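Gripper kit review, second session
16 October 2021

Wovex hand-held set on loan from Rosales until the end of the month. Continuing from the unboxing notes. Riku Higuchi joined for the afternoon, mostly to check the calibration steps, which I got wrong on my own last time.

Charging. Both units went on the dock overnight and came up full. The dock lights are the same green for charging and charged, so you have to check in the app. Noted on the query list for Rosales.

Pairing. The left unit paired at once. The right unit needed 3 attempts and then a firmware update that the manual doesn't mention. The Undport bridge has to be plugged in before the app is opened, otherwise the app lists no devices and gives no error. Wrote this on the lid of the case in marker.

Calibration. Follow page 25 of the manual and ignore the quick-start sheet, which is for the older model. Hold still for the first part and then move slowly. Riku gets a pass nearly every time, I get a pass when I slow down. The fit error shown at the end is in pixels on one screen and millimetres on the next - very easy to misread.

Grip. Squeeze travel is smooth on both. The right one has a slight click near fully closed that I don't like. Could be the return spring. Left it alone, as opening the housing would end the loan terms.

Comfort. Fine for short runs. After a long one the strap starts to press on the back of the hand, and I ended up loosening it, which made the unit roll a little. Riku has smaller hands and had it on the tightest notch. A spare strap in a smaller size would settle it.

Recording. Set the session limit to 100 takes and the app stuck to it. Export went to the Sidov drive without trouble, though file names carry no unit name, so left and right have to be matched by time. I'll write a small script for the renaming.

Both units out for the afternoon runs, headsets on.
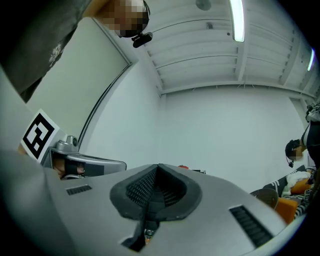 Can the two units be bought separately? Rosales sells them only as a pair, with a single replacement at 175 plus delivery if one fails outside the warranty.

Still to do:
- ask about the click in the right unit
- get the current quick-start sheet, if there is one
- repeat calibration from cold and write down both error figures with their units
- try the export with the bridge on the other laptop

Case is back on the top shelf, dock left plugged in.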